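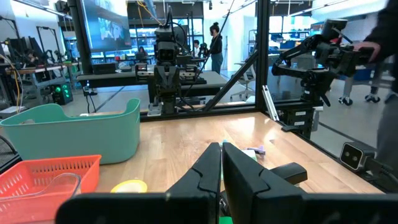
3.2 Sorting habits in shared kitchens

We spent a good part of August in the shared kitchens of Randuveck and Revport, two apartment blocks on the same bus line, asking people how they decide where a thing belongs once they have finished with it. The residents were generous with their time, and more than a few of them offered us soup. In all we gathered 1,071 written notes, most of them a sentence or two long, from 269 households.

What struck us first was how much the talk turned on small objects (bottle caps, twist ties, the little packets of sauce that come with takeout). People were at ease with newspapers and cans. They grew unsure when an item was made of two materials, or when it still had food stuck to it, and many told us they had simply copied whatever the last person did. In Revport, where the labels had faded over the winter, this copying went on for weeks at a time, and a single mistake on a Monday could shape the contents of a bin until pickup.

Figure 4. Containers of different colors and shapes, with a tabletop and a lamp.

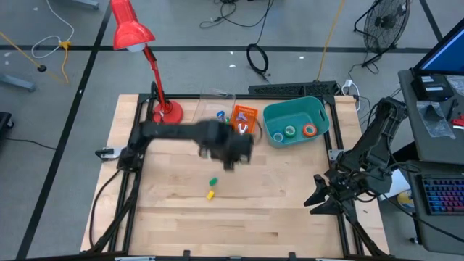

Does a clearer label change what people do?
It helps for the first few weeks, mostly with mixed items, and then the effect fades unless the neighbors keep talking about it.

We say this with some care, as the Figueroa survey, which used the same wording as ours, found a longer effect in single-family homes. Our own guess is that a shared kitchen has its own memory. New people move in, somebody shows them the ropes over a cup of coffee, and what they learn is the custom of that floor, faded label or no label. On eight of the floors we visited, the custom and the printed rules disagreed on at least one point, and when we asked about it, residents nearly always defended the custom, often very warmly!

The notes were coded by hand using the Jistum scheme, with about 100 of them read twice by different members of our group. Where the two readings differed we kept both, and these paired codes are taken up again in Section 3.3 together with the notes that mention children.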